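Fluvwood House: where we are at the end of July

Hi Nisha,

You asked for something short and you're getting something medium, sorry! It has been a busy stretch at Fluvwood and I'd sooner put it all in one place than send you six emails.

Big news first. The shared workroom is open for use. The walls got their second coat, the lights over the long side stopped flickering once Tripathi swapped the fittings, and we finally have enough seats that people don't have to carry one down from the landing. We bought most of the chairs secondhand from an office clearing out in Hallau (black mesh, high backs, very comfy, one slightly squeaky) and that saved us a good chunk of the furniture line. I've moved what was left over into table linens and covers, as we agreed on the phone.

That brings me to the tables, my favorite part. The round wooden ones came up beautifully. They were a sad gray-brown when we got them, and after sanding and oiling they went this warm honey color that makes the whole room feel friendlier. Eusebio Segura did two of them himself over three evenings and wouldn't take so much as a sandwich for it. They do mark easily, though, so everything that gets worked on now goes on top of a mat or a folded cloth, and I'm being a bit of a dragon about it.

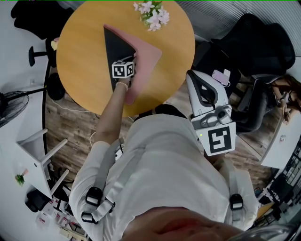 The folding and setting-out sessions have settled into a rhythm too. We run them in the mornings, starting at 9:30, and people work through mats, sheets and smaller pieces, getting them flat, folded and put away on the right shelf. It sounds simple until you try it with something slippery — the edges wander off on you and you have to hold one side down while you sort out the other. We had 109 sign-ins up to the end of the month, and 44 of those were people coming for the first time, which made me very happy. I'd like to keep fresh flowers in there as well. They cost next to nothing and the room looks cared for.

Now the money. We've spent 2,631 dollars so far, covering paint, lights, chairs, the sanding supplies and the first batch of linens. That leaves almost 1,000 for the rest of the period. The shelving from Gratau is the one large thing still to pay for, and it's running late. They sent the wrong brackets, I sent them back, and the new ones are supposed to be on the way. Until they turn up, the folded stock lives in crates under the window, tidy enough but a pain when you want the thing at the bottom.

Two things I need from you when you have a minute. Can we shift the leftover lighting money over to a second round of mats? And are you still all right with the final report coming in after the shelves are up?

Come by and see it if you're out our way. Mornings are best, and I'll put the kettle on.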